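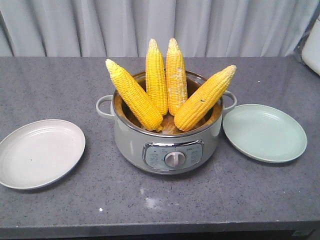 Page 2 of 4

About Wirholm

Wirholm is a small company in Nidmont. We prepare robot arms for kitchen tasks, and we rent them by the month under the name Zein. We began in December with one arm and one cooking pot.

Our customers are mostly canteens and test kitchens. They send us a list of tasks, for example to take corn out of a pot and put it on a plate, and we teach the arms until the customer is satisfied. Corn is a good teacher for us. The ears lean in all directions and no two are the same.
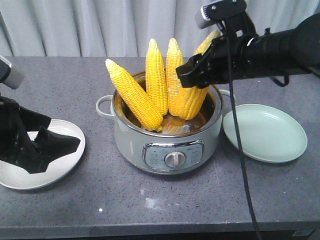 A Zein set has two arms, the grippers, and a camera at the wrist. The monthly price is $2,294, and training of your staff is $371 per visit. For each new task we make 100 trials in our own kitchen before we deliver.
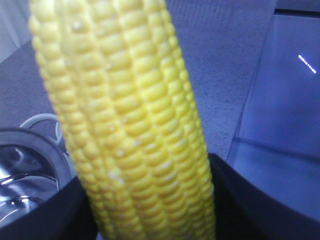
Lokwood wrote to us after the first rental that the grip was gentle enough for them, but that they would like a faster release over the plate. We are working on this now, and the update will be free for all present customers.

Text last changed: Mar 6, 2021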